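**Two-arm sorting policy: does pretraining on single-arm demos help at all?**

Raelene Mahuika

Trying to repeat the Mathur result. They say 3,000 single-arm demos first, then 346 two-arm ones. Mine picks fine but stalls over the baskets, one arm holding, other one just hanging there. Same camera view for all of it. Anyone got this working?

**Girish Tomar**

Had the same stall. Few things to try, in order:

1. Check your action chunks. Ours were too long, cut them down and the pauses mostly went.
2. Look at where the idle arm sits while the other one carries. Ours, left gripper with the bread-like thing, right one pointing down with nothing in it:

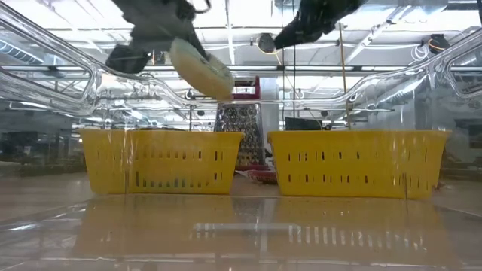
3. Mask the loss on the idle arm during pretraining. Otherwise it learns that "stay put" is always right, and 346 demos wont undo that.

We ended up at 3,166 demos total, 5 seeds. Masking was the bigger gain by far. Didnt test it on soft objects.

**Otis Achterberg**

more data

**Mārtiņš Kivi**

Agree with Girish on masking. Also normalize each arm seperately, not both together. Stolora's loader does them together by default and you get no warning. Rerun the stats before you retrain.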